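## 4. Setting Up the Tabletop Cell for Bottle Work

You've got the Seok arm bolted down and the Furneo controller talking to it, so now comes the fun part: teaching the cell to handle drinkware! Section 4 covers the table, the head camera, the object set and the first hand demonstrations. Plan on one relaxed morning. If you're upgrading from the older Tarer mount, do section 3.6 first and come back.

### 4.1 Before you start

You need:

- the table, already leveled (section 2)
- the Furneo controller, firmware 3870 or later
- the 4 mm and 5 mm hex keys from the Westanmont tool roll
- a soft brush and a lint-free cloth
- five or more bottles, tumblers or jugs of different shapes

> **CAUTION:** Press the red stop button and check that the status ring shows solid amber before you reach over the table. A blinking ring means the arm can still move.

### 4.2 Prepare the table

1. Brush off the tabletop and wipe it down. Scratches are fine and you don't need to refinish anything. Crumbs under a bottle are another matter, as they can make a light one rock when the fingers close.
2. Pull the table far enough from the wall to walk behind it.
3. Push down on each corner in turn. If one dips, go back to the leveling feet and snug the locknuts.
4. Route the arm cable down the rear leg and clip it in two places. Leave a loop you can fit your fist through.

**Note:** A dark tabletop works very well. The camera separates pale and clear bottles from it nicely, and black ones come along after a little extra training.

### 4.3 Mount and aim the head camera

1. Slide the camera bracket onto the mast and tighten the lower screw by hand.
2. Set the lens height to 88 cm above the tabletop.
3. Open **Setup > Camera > Aim**. Tilt the bracket until the table fills the lower half of the preview. Seeing the room beyond it is fine and even helpful, so don't tilt further to hide it.
4. Tighten both screws with the 4 mm key. Stop when they feel firm. The bracket is aluminum and the threads will strip if you lean on them.
5. Tap **Save aim**. The controller takes 50 frames and reports a sharpness score.
6. If the score comes back red, clean the lens and repeat step 5.

Direct sun is the one thing that really throws the camera off. Watch for window light creeping across the table in the afternoon, and either pull a blind or run your session earlier.

### 4.4 Lay out the objects

1. Put out the bottles with a hand's width between them, some near the front edge and some toward the back.
2. Lay at least one on its side. The arm loves upright bottles and will get lazy if that's all it ever meets.
3. Mix the finishes: matte, glossy, see-through. Clear plastic is the hardest, so include it from day one.
4. Tighten every cap. A bottle with some water in it is great practice for the wrist, but keep it no more than half full.
5. Tap **Scan table** and wait for the outlines to settle.

An outline that flickers usually belongs to a clear bottle. Turn it so a label or printing faces the camera and scan again.

### 4.5 Record the first demonstrations

Park the arm in its rest position and leave it there. You'll do this part with your own two hands under the head camera, and the controller will learn the approach from you.

1. Stand at the front edge, where the mast is.
2. Tap **Record** and hold both hands still over the table until you hear the chirp.
3. Keep your fingers loosely curled and spread, palms turned in a little. Flat or clenched hands are harder to track.

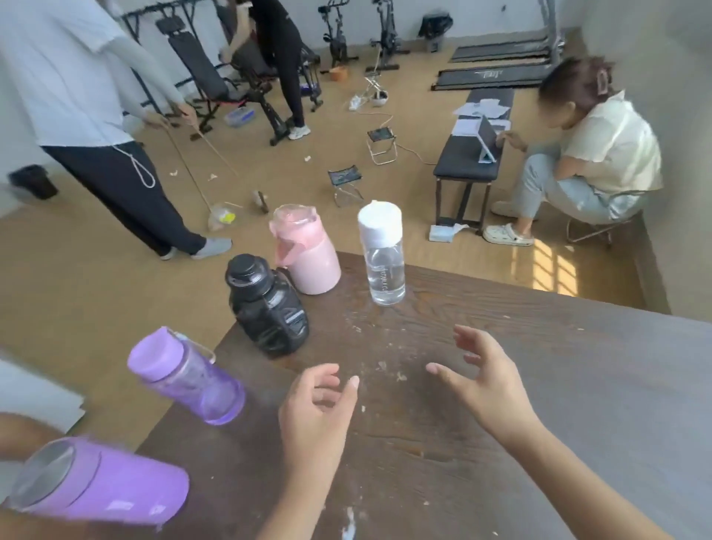
4. Reach for one bottle at a normal, comfortable speed. No slow motion, please! The software copies your timing too, and you'll end up with a sleepy robot.
5. Lift, set it down somewhere new, and bring your hands back to the hover.
6. Repeat, changing bottles as you go, until the counter reads 154.
7. Tap **Stop**, then **Keep**.

**Note:** People going about their business in the background won't spoil a recording. Hands and forearms on the table other than yours can. Open **Review**, find any clips where someone else's arm comes in at the edge, and tag them *Second person* so the controller skips them.

### 4.6 First supervised run

1. Clear hands and papers off the table and release the stop button.
2. Choose **Run > Supervised** and set the speed to low.
3. Keep a hand on the stop button for the first ten picks.
4. If a grip slips, press **Mark** and let the cycle finish. Training picks up marked cycles overnight.

> **CAUTION:** Never catch a falling bottle while the arm is moving. Let it drop, press stop, then pick it up.

When ten picks in a row go through without a mark, raise the speed one step and go on to section 5, Changing Finger Pads.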